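Count the failures, keep the failures

Most arguments about teaching robots by demonstration are arguments about quantity. How many hours, how many homes, how many operators. At Skuneck we spent October on a smaller question, and I have come to think it matters more: what should be done with the attempts that go wrong?

The usual practice is to delete them. An operator fumbles a cloth, the recording is flagged, and the set that reaches training contains only clean runs. The reasoning is easy to follow. A policy copies what it is shown, so it should be shown good work.

The trouble is that clean runs cover a narrow band of situations. A machine trained on them knows what to do while everything is going well. Once the cloth slips by a few centimetres it is in a state that no demonstration visited, and its next action is a guess. The small error grows. This has been understood for a long time, and projects still throw away the recordings that would help.

Our own figures are modest. Of 58 wiping demonstrations recorded for the Brandes trial, 13 were marked as failed. On review, almost all of these held a usable recovery: the person regripped, turned the object and carried on. The mark had been given for untidiness. We cut out the stretches where the operator had plainly lost track of the task and put the rest back in.

Remote control makes the problem worse. With a joystick and a delayed view, people slow down and avoid contact, and the recordings inherit that caution. A hand-held gripper is closer to ordinary work. The operator feels the load through the handle and corrects without thinking about it, and those corrections are the useful part. There are costs. A wrist can reach poses that the arm cannot, and position tracking suffers when the markers are hidden. I would accept both in exchange for natural contact.

The setting deserves the same tolerance. A cleared bench gives tidy data and a machine that needs a cleared bench.
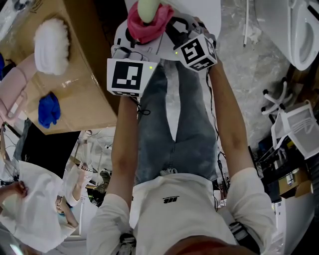 Hand-held gripper with marker cubes, holding a crumpled cloth around a pale green object.

The Clestenard guidelines, which Curkside also follows, ask for a success label on every recording. I would keep the label and add 2 fields: where the attempt first departed from the plan, and whether it was recovered. Both can be filled in by the operator directly after the run, while the memory is fresh. Deletion should need a written reason.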